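Section 5. Preparing a Hand-Held Gripper Demonstration for Visitors

5.1 Scope

This section covers set-up, running order and shutdown for a two-gripper fabric handling demonstration given on an open day or during a scheduled visit. It applies to the Goel hand-held gripper pair used with the Plimitz recording unit. It does not cover arm-mounted operation (see Section 7) or calibration from new (see Section 3).

Read Sections 2 and 3 before starting. At least one person at the station must have completed the operator checklist in Section 2.4. At Rarkville, the station is signed off by Lieselotte Stüber or, in her absence, Thierry Rey.

5.2 Items required

Gripper pair, left and right, with matching finger pads fitted
Recording unit with power supply
Two data cables
Spare finger pads, one set
Hex key for the pad screws
Bed or padded table, accessible from the front and at least one side
Fitted cover for the bed or table
Fabric items for folding, in two or more colors
Floor tape
Lint-free cloth

Note: Do not mix new and worn finger pads on the same gripper. Uneven pads close off center, and thin cloth will slip out on the worn side.

5.3 Preparing the station

1. Position the bed or table so that the operator can reach the middle of the surface without leaning on it.

2. Fit the cover and pull it tight at the corners. A printed or quilted cover is acceptable. Avoid covers with loose fringe or open lace.

3. Mark the visitor line on the floor with tape. Leave a clear distance of 2 meters between the line and the operator's normal standing position.

4. Place the recording unit on a firm surface to the side of the station. Do not place it on the bed. Its vents must stay uncovered.

5. Connect one data cable to each gripper, then to the matching port on the recording unit. The ports are marked L and R.

6. Route both cables down and behind the operator. Tape them to the floor wherever a person could step on them.

CAUTION: Do not run a cable across the visitor line. If the only outlet is on the visitor side, move the station.

5.4 Power-on and checks

1. Switch on the recording unit and wait for the status light to turn steady green. Start-up takes 26 seconds. Do not squeeze either gripper during this time, as the unit reads the fully open position at start-up.

2. Squeeze each handle fully and release it. The jaws must meet evenly and return to the open position without sticking.

3. Look at the pivot screws on both sides of each linkage. Tighten any screw that has backed out. Do not overtighten; the linkage must move freely under its own spring.

4. Wipe the finger pads with the dry cloth. Lint in the ribs reduces grip.

5. Check the cycle counter on the recording unit. Replace the finger pads if the counter shows 2,000 or more since the last change, then reset the counter.

6. Make one short test recording and play it back. Both views must be present and in step.

Note: If one view lags the other, disconnect both cables, switch the unit off, and repeat from step 1. Reconnecting a single cable while the unit is running does not correct the lag.

5.5 Running the demonstration

The standard demonstration is a cloth pick, fold and place. It was chosen for open days because it can be followed from a distance and needs no tools apart from the grippers.

1. Ask visitors to stand behind the line. State that the grippers are operated by hand and that the session is being recorded. Visitors who do not wish to be recorded should stand behind the recording unit.

2. Lay out the fabric items. Overlapping items are permitted and make a better demonstration than separate ones, but keep the top item clear of the edge of the bed.

3. Hold one gripper in each hand with the jaws open and pointing down toward the cloth. Keep the wrists straight.

4. Start the recording.

5. Bring the first gripper down so that one pad is on each side of the part to be lifted. Approach slowly. The pads should touch the cloth before the jaws begin to close.

6. Close the jaws until the cloth is held, then stop. Further squeezing does not improve the hold and wears the ribs.
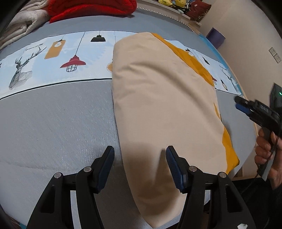
7. Use the second gripper to steady or lift the far end. Keep the two grippers at least one jaw width apart at all times. Contact between the linkages can bend the crossbar and will show up as a jump in the recorded position.

8. Complete the fold, lower the cloth, and open both grippers fully before moving away.

9. Stop the recording. Label it with the session code and the word VISIT so that it can be separated from regular training data.

CAUTION: Keep fingers out of the open linkage. The gaps in the frame narrow as the handle closes and can pinch.

5.6 Visitor hands-on period

Hands-on use is optional and is decided by the signed-off operator. When it is offered:

1. Allow one visitor past the line at a time.

2. Remove rings, watches and loose bracelets before handing over a gripper.

3. Give the visitor one gripper only. The operator keeps the other.

4. Limit each turn to a single pick and place.

Children may take part if an adult stands next to them. The handle is sized for an adult hand, and a small child may need both hands to close it.

Note: Hands-on recordings are not used for training. Delete them at the end of the day unless the visitor has signed the Dusard release form.

5.7 Shutdown

1. Stop any open recording and wait for the save message.

2. Switch off the recording unit at the front, then at the outlet.

3. Disconnect the data cables at the unit first and at the grippers second. Pull on the plug, never on the cable.

4. Wipe the pads and inspect them for torn ribs.

5. Store the grippers with the jaws open. Jaws left closed in the case will take a set, and the open position will read incorrectly at the next start-up.

6. Remove all floor tape. After a Saturday open day, return the fabric items to the laundry bin and enter the cycle count in the station log.

For faults that occur during a visit, see the table in Section 8.2. If a fault is not listed there, end the demonstration and tag both grippers out of service.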